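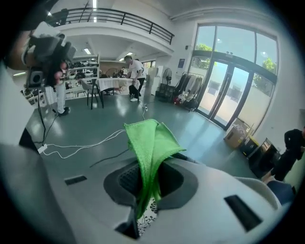

A folded green microfiber cloth, with a glossy floor behind it.

ORKHOLM TO RELEASE SECOND ALBUM, "PLORNULDEN," IN MAY

Singer Ghada Hattar and pianist Siham Awad return with eleven new songs and a bigger band

9 December 2018 - Orkholm, the group led by singer Ghada Hattar and pianist Siham Awad, will put out its second album, Plornulden, this May on the Brimadik label. It's a warm, swinging, wide-open record, and we can't wait for people to hear it!

Fans of the first album will know the sound: Hattar's low, smoky voice up front, Awad's left hand walking along underneath, and brushes on the snare. All of that is still here. But the new songs stretch out more (the title track runs past eight minutes, and earns every one of them), and for the first time there is a horn section, with clarinet, trombone and a baritone sax that nearly steals the whole second side.

The album was recorded at Adugna, a former grain store with a high ceiling and a very good upright piano. The band played live in one room with no headphones, and most of the songs were done by the third take. "Slow Boat Home" is a first take, chair creak and all.

"I grew up on my aunt's dance records, and I wanted that feeling of a band leaning in to listen to each other," says Hattar. "Siham would start something in the corner while the rest of us were still drinking coffee, and we'd just run over and join in."

Awad wrote nine of the songs and arranged all the horn parts. "I had 161 voice memos on my phone when we started," she says. "Some of them are just me humming on a bus. 'Lantern Street' was one of those, and now it's my favorite thing we've ever made."

Plornulden will come out as a download, on CD and on vinyl. The first vinyl pressing is 700 copies, with a fold-out lyric sheet. The first single, "Lantern Street," is out today.

The band will play a release show at Adugna in May, in the same room where the songs were recorded. There are only 70 seats, so the band will play twice that night. Tickets go on sale in the new year.

Advance copies and interviews: Brimadik press desk

Copyright 2018 Brimadik. All rights reserved. | Contact | Back to top

Shared 161 times | 3 comments

marlowe_k
Lantern Street is gorgeous. That clarinet near the end!!

Tess R.
Will the vinyl ship outside the US? I missed out on the first one.

oldshellac
Saw them as a duo a couple of years back and loved it. Very curious to hear them with horns.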